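Search this site Go

Privgate's shelf-stocking pilot moves upstairs, but the savings are still hard to find

3 min read

Privgate has moved its shelf-stocking and tidying work to a large open room above its old Plombridge unit, and the company would like everyone to believe this is the month it starts paying off. A note sent to local businesses in July says the new space will let teams "practice every task a small stockroom faces." It doesn't say what a small stockroom would pay for the results, or when it could have them.

The idea is simple enough. People pick things up, put them on shelves, take them down again and carry on until somebody tells them to stop. Privgate says it has logged 1,433 sessions so far. Asked how many were usable, operations lead Meenakshi Tripathi said the company was "still going through them."

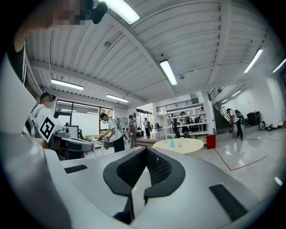
Stockrooms in Plombridge tend to be narrow, badly lit and full of things left there by a previous tenant. Ramesh Negi, who runs two hardware stores in town, was invited to look around and came away unconvinced. His own back room has one aisle, and he has to turn sideways in it when the paint delivery comes. Privgate's practice space has a tall white shelving unit with people able to get around behind it, and large windows letting in the day. "Give me that much floor and I wouldn't need help," Negi said. He also wanted to know who would be moving the boxes if the thing broke down on a Saturday-sized rush, and says he didn't get a straight reply.

The company's answer, as far as there is one, is that layout comes later. Tripathi said the present stage is about handling: how a person grips an object, turns it and sets it down. Tighter aisles and heavier goods are planned for a second stage. There is no published start for the second stage. An earlier plan, circulated when Privgate took the lease, had it finished by now.

Money is the other sore point. The town's small business fund put 18 months of rent support behind the project on the understanding that local stores would get a working trial. Cidard, the consulting firm hired to check progress, was due to hand over its findings in the spring. Its report has been put back twice. Sunita Shukla of Cidard would say only that the firm had asked for more figures and had received some of them.

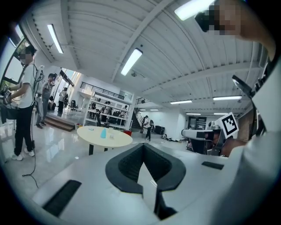 Part of what Cidard is waiting for is a plain comparison: how long it takes a trained person to fill a shelf, against how long the same job takes with Privgate's system. That doesn't seem like a lot to ask. Privgate did release one number, saying 808 separate items had been "successfully placed" in early testing, but gave no time for the work and no word on how many ended up on the floor.

Xiaoyan Yuan, who manages the Bhardwaj grocery on the east side of town, is more patient than most. She agreed to be one of five trial stores and says she'd still take part if someone called. She last heard from Privgate before the move. In the meantime she has hired a part-timer for evenings, and the shelves are getting filled.

Omprakash Tripathi, who sits on the fund's panel and says he is no relation to the company's operations lead, expects the rent support to come up for review after the Cidard report arrives. He wouldn't guess at a date. Privgate said it welcomes the review and is confident in the work being done. It declined to share its budget for the new room.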